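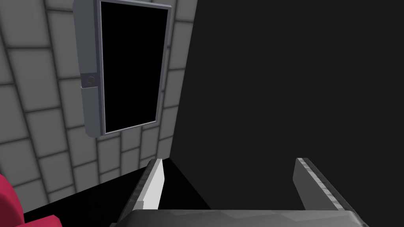
**Surnar Events Software -- Technical Support Team**

## 4. Setting up the submissions desk

Complete section 3 before you begin. You will need an organiser account on Fleteo, the access key from your welcome email, and a laptop that will stay switched on for the whole event. Any recent laptop will do.

Fleteo receives project entries from teams, checks that each one is complete, and passes it to the judging queue. It does not store source code. Teams keep their code wherever they like and submit a link.

### 4.1 Install the desk program

1. Sign in to Fleteo and open **Organiser tools**.
2. Download the desk program for your operating system.
3. Run the installer and accept the default folder. If you choose a different one, write it down, as you will need it for the backup in 4.4.
4. Start the program. A small window opens and asks for the access key.
5. Paste the key and press **Connect**. The status line changes to "Ready".

The program listens on port 2959. If the status line stays on "Waiting", ask the venue's network staff to open that port for outgoing traffic, then press **Connect** again. Restarting the laptop makes no difference.

> **Caution:** Do not run the desk program on two laptops with the same key. The second one will take over the queue and entries held on the first will not be sent.

### 4.2 Create the event

1. Choose **Event > New**.
2. Type the event name as you want it to appear on certificates. It can't be changed after the first team registers.
3. Set the opening and closing times. Times are in the laptop's own time zone, so check the clock first.
4. Set the largest team size. The default is 4.
5. Under **Categories**, add at least one. Teams pick their category when they submit, and an organiser can move them later.
6. Press **Save**.

The free plan accepts up to 50 entries. Entries over the limit are refused and the team sees a message telling them to speak to the organiser. If you expect to go over, change the plan before opening time -- the change takes roughly an hour to come through.

### 4.3 Add the entry form

The standard form is called Mekwood. It asks for a project title, a short summary, a link to the code and the names of the team members. Most student events use it unchanged.

1. Open **Forms** and select **Mekwood**.
2. Tick the fields that must be filled in. Title and link are always required.
3. To add a question of your own, press **Add field** and choose text, number or yes/no.
4. Press **Preview** and fill the form in as if you were a team.
5. Delete your test entry from the queue. Test entries count towards the limit.

Note: if you are bringing in a form from an older event, use **Forms > Import**. Forms made with the Fujimoto add-on import correctly, but their drop-down lists arrive as plain text fields and have to be set up again by hand.

### 4.4 Turn on backups

1. Open **Settings > Backup**.
2. Choose a folder outside the one where the program is installed. A memory stick is fine.
3. Set how often the backup runs. We suggest every ten minutes on the last day.
4. Press **Back up now** and check that a file appears in the folder.

> **Caution:** Removing the memory stick while a backup is running can damage the file. Wait for the status line to go back to "Ready".

### 4.5 Closing the desk

Entries stop at the closing time without any action from you. To give a late team more time, open their entry, choose **Extend** and enter the minutes. This affects that team only.

When the last entry is in, press **Send to judging**. Teams can still read their entries after this point, but they can't edit them. Judges' accounts are covered in section 5.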